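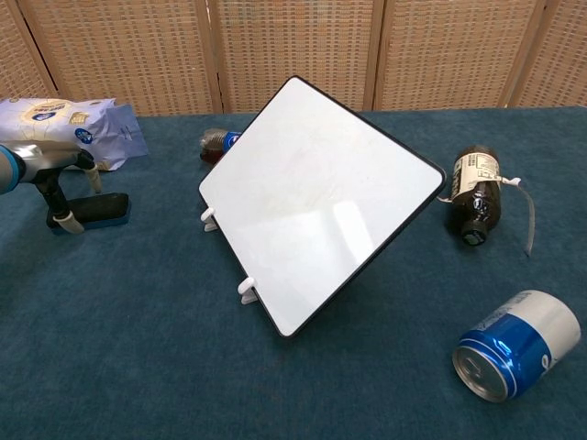
*Whiteboard eraser above a teal tablecloth.*

# Drondden Column Archive, Library Edition

The Drondden Column Archive brings together the work of American city columnists in one searchable collection. It is offered to public libraries, colleges, and journalism programs under a yearly license. The Library Edition holds 4000 columns from 11 daily newspapers, each shown as a page scan with a corrected text beside it.

Columns are presented as they first ran. Headlines, datelines, and printed corrections are kept, and a column that was changed between the morning and evening editions is entered in both forms. Where a later book version differs from the newspaper text, a note at the foot of the record gives the title of the book – the book text itself is not reproduced.

## What the license includes

- Full access to the page scans and the corrected texts
- The Grokik index, with entries for people, streets, neighborhoods, courts, and trades
- Catalog records for each newspaper and each columnist
- A printed guide to the collection, one copy per branch
- New material, added every May

The Grokik index was made by hand and can be searched separately from the full text. Nicknames and pen names are entered with the columnist's legal name where this is known. Unsigned columns are listed under the name of the newspaper.

## Editions

| Edition | Intended for | Readers at one time |
|---|---|---|
| Tomoana | Single branch or school | 20 |
| Amine | Library system or campus | 46 |

Both editions carry the same content. An institution may move from Tomoana to Amine during the license year and will be charged the difference for the months remaining.

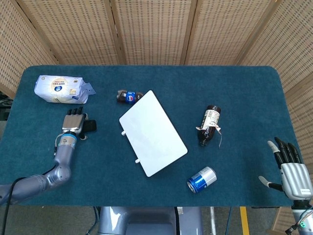

**May readers use the archive from home?**

Home use is included in both editions for anyone who holds a current library card or student account, and home readers count toward the limit on readers at one time.

## Printing and classroom use

Readers may print or save single columns for private study. Teachers may place columns in a course packet for the length of a term, provided that the newspaper and the date of publication appear on each copy. Reprinting in a book, exhibit, or broadcast requires written permission from the newspaper that holds the rights – the license does not grant it.

## Ordering

Orders are accepted from institutions only. Please state the edition required, the number of branches, and the name of the billing office. Access begins on the first day of the month after the signed license is received. Printed guides are shipped separately.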